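Ülle Rimkutė
Thread: notes on the Jureno board, revision 2
Last updated: November

1/ Revision 2 of the Jureno insertion board has been on the bench long enough to say what changed and what I would still change. Mostly tolerances, some layout, one complaint about cleaning. Long thread.

2/ For anyone new: it is a white rectangular board with pegs and holes on it. Loose parts go over pegs or into holes. If the fit is too loose, any sloppy approach succeeds and the board measures nothing. If it is too tight, you are measuring friction and patience.

3/ Revision 1 failed in the second direction. The holes were cut to nominal and the parts were made to nominal, and two nominals do not make a clearance. Hòa Mai warned me about this in the drawing review. The note is still in the margin with my initials next to it, so I did read it.

4/ Fix: all the clearance is now on the hole side. Parts stay at nominal. A loose part gets lost and remade far more often than a board does, and I want a remade part to work without anyone looking up an offset.

5/ Ovals were the hard case. A round part has one fit to get right. An oval has a long-axis fit, a short-axis fit and an angle, and the angle eats the clearance on the other two. Rotate the part slightly and it touches at two opposite points on the wall. Push harder and it wedges.

6/ You can't tune that out by opening up the long axis only. I tried. The part then slides along the slot, finds the end, and wedges there. Uniform offset around the whole profile behaved better, and it's a single operation in the CAD tree.

7/ Lead-in matters more than fit for the first part of the motion. Revision 1 had a broken edge and nothing more. Revision 2 has a proper chamfer on the mouth of every hole. The chamfer decides how far off center you can arrive. The clearance decides what happens once you are in. Two separate numbers, and they should be logged separately.

8/ Surface finish: 1000 grit, wet, along the insertion direction, on the parts only. I stopped sanding the bores. It takes material off the chamfer before it does anything useful further down, and no two people do it the same way.

9/ Layout. The board sits lengthwise to the operator, so the near edge and the far edge are different tasks even when the features are identical. Reach is longer at the far end and the sight line is flatter. Small grey peg at far left, oval to the right of it, second oval further down the board.

10/ Having the same shape at two distances was deliberate. If the far oval goes worse than the near one, the difference belongs to reach or viewing angle and the fit can be left alone. Without the second oval I would have spent a week remeasuring a hole that was fine.

11/ The white pegs are small, and white on white. Contrast is poor, and under flat overhead light you mostly find them by their shadow. I like this less each month. Hường Khúc wants them in a dark color for revision 3. I would rather keep the color and move the lamp, but that is probably because I already have a lamp.

12/ Background is a dark grey surface with a fine mesh-like texture, which does two good things: the board outline is unambiguous, and a dropped part tends to stay near where it landed. It does one bad thing, see post 15.

13/ Discs. They get stored flat and picked up flat, then have to be turned at some point if you want them on edge. I prefer to have the turn finished before the disc gets near the board. Turning it low over the features means the rim sweeps whatever is standing underneath.

14/ Dark grey disc, vertical, just above the far right region of the board. Low approach, already on edge. I would stop at this height and check alignment before going any lower.

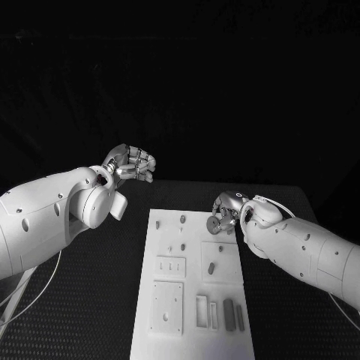 15/ Color again. A dark grey disc against the white board is easy to see. Put the same disc down on the dark surface beside the board and it more or less disappears. I now stage dark parts on a sheet of plain paper. The white cables at the sides stand out against the same surface for the same reason, for what that's worth.

16/ Keep cables off the board itself. A loop beside it is fine. A loop lying across the near edge will lift the board slightly, and then the bores are no longer square to anything you assumed they were square to.

17/ Which brings up leveling. I check the board with a feeler gauge under each corner before a session. On the mesh, a crumb is enough to rock it. If it rocks, the results for the far holes are worthless and you will not notice until you plot them.

18/ Cleaning. Dry brush first, then a lint-free cloth. No solvent near the printed scale marks. I used a Flastier wipe on the spare board and the marks came off with it. The spare is now unlabeled, and I keep it for practice.

19/ Logging. Each attempt gets feature, start offset, contact yes/no, seated yes/no. "Seated" means flush, checked with a straightedge. We had a stretch where seated meant "looked seated," and I threw that data out. The clean log currently stands at 1209 attempts.

20/ From that log: most failures on the ovals are angular, and most of those are visible before contact if you bother to look along the slot. Failures on the round features are nearly all lateral offset past the chamfer. I see very little that I could blame on the fit itself, which was the point of revision 2.

21/ Parts wear faster than the board does. The leading edge rounds over, insertion gets easier, and your success rate creeps up for no good reason. I retire a part when the edge no longer catches a fingernail. Crude test, but repeatable enough, and it needs no equipment.

22/ Open items for revision 3: peg color (see 11), corner feet that can be shimmed, a recess under the near edge so the board can be picked up without pinching it by a feature. Auður Sveinbjörnsson has also asked for a hole with no chamfer as a control. Agreed, one hole only.

23/ Drawings go up on the Dirnurel page when I have redone the dimension scheme. At present the oval is dimensioned from two different datums, and I don't want that copied.

Comments

Phúc Mai: On 6, did you try the uniform offset with a slightly smaller end radius on the part? We had wedging at the ends on an Imhof fixture and that cleared it.

Ülle Rimkutė: No. It would help, but then the part is no longer at nominal and I lose 4. Might do it for one oval.

Hường Khúc: Dark pegs. I will keep asking.

Hòa Mai: Margin note acknowledged after only one full revision. Please fix the datums before you post anything.

Contact | Copyright Ülle Rimkutė | Back to top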